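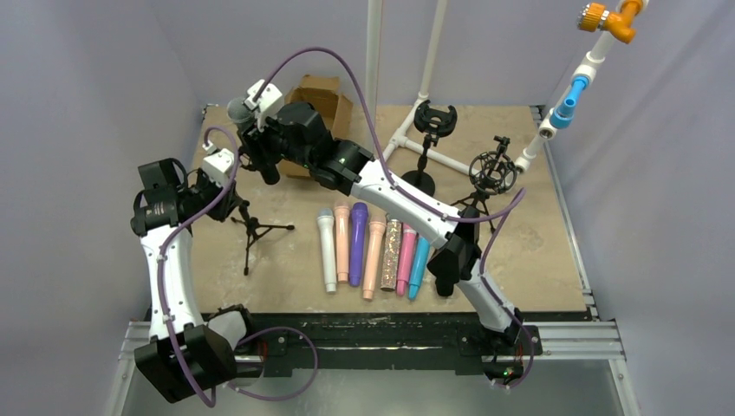 Progress report: two-arm handling of handheld objects
Project: Oker
Prepared by Liesl Schnyder for the Zanatora fund
August 23, 2025

1. Work in this period

The bench has two arms on a shared base rail, with a walled work surface in front of them. The current object set is handheld microphones, with tripod and desk stands placed on the same board. Microphones were chosen in the original proposal for their shape: a heavy round head, a narrow handle, and a center of mass that moves from one model to the next.

We have recorded 3263 demonstrations by teleoperation. Each covers a single pick and place, starting from a row of microphones with the handles toward the arms. Recordings with a dropped object are kept and labeled as such, and are left out of training for now.

2. Method

The policy predicts short chunks of joint targets for both arms together. In the earlier version each arm had its own policy, and the two were joined by a hand-written rule for the shared zone in the middle of the board. That rule has been removed. The Vlček planner is still used for the return to the rest pose, where a learned motion gives no benefit.

Data cleaning was moved to Fekgate, our in-house labeling tool. It marks the moment of grasp from gripper current - a step that was done by hand until the spring.

3. Results

The joint policy picks reliably from the row when the spacing between handles is wider than the open gripper. With tighter spacing it tends to push the neighboring microphone before closing. Placement in a clip holder is weaker than placement in a box. Most failed placements come from a grasp too close to the head, which leaves too little handle free for the clip.

Training was repeated with 5 random seeds. The ranking of the two policies was the same in all of them.

4. Open issues

Cable drag at the wrist changes the arm's resting error slightly between sessions. We now recalibrate at the start of each session, and a stiffer cable guide is on order.

The shock-mount cradle is not yet part of the scored task. Its elastic bands give under load, and we have no agreed test for a good placement.

5. Next period

Work until December covers tight spacing, handover between the arms, and a scoring rule for the cradle. No change to the budget is requested.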